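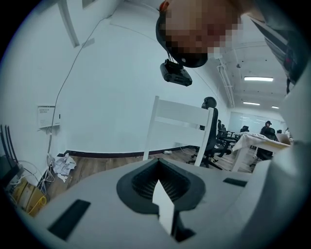 Lazarević
Office set-up and moves, Citley

4. The router corner

Read section 3 before starting. It covers the desks, and it is much easier to move a desk before you have run a cable behind it. Most of Citley learned this in January.

You will need: cable clips, hook-and-loop ties, labels, a pen that works, a trash bag.

1. Clear the baseboard. Paper and plastic bags that pile up against it, like the crumpled white heap by the wall, have been "going out later today" for longer than anyone will admit. Check for screws and adapters, then bag the lot.

2. Stand the router with its antennas pointing up. Keep 2 inches clear on every side. It is not a shelf, however flat the top may look.

3. Follow each white cable from the floor to its other end before unplugging anything. Label both ends. "Misc" is not a label.

CAUTION: Do not pull a cable to see what happens. What happens is that someone in the Zevurden room loses a call.

4. Straighten the black cable on the wall. It currently takes the diagonal, which is shorter and looks like a crack in the plaster from the door. Run it straight down and then along the top of the dark baseboard, with clips. Make the corner a loose curve and avoid a hard 90 degree bend.

5. Leave the yellow cable coiled until you have measured the run. Tie the coil in two places and put it off the floor. The yellow box can stay only if something is going to live in it.

NOTE: We order cable in 100 foot lengths. You do not have to use all of it.

6. Keep the wall outlet reachable. The notice above it stays up too. It has been there since the Zukdale move and may even contain instructions.

7. Return the white slatted chair to its desk. If you stood on it to reach the top clips, wipe the seat, and next time use the stepladder you were told about in section 1.

8. Sweep the floor. Anything small and white down by the baseboard should be picked up and identified before it meets the vacuum.

If the connection drops after step 4, go back to step 3 and read your labels.

Continue to section 5, Printers. Allow more time than you think.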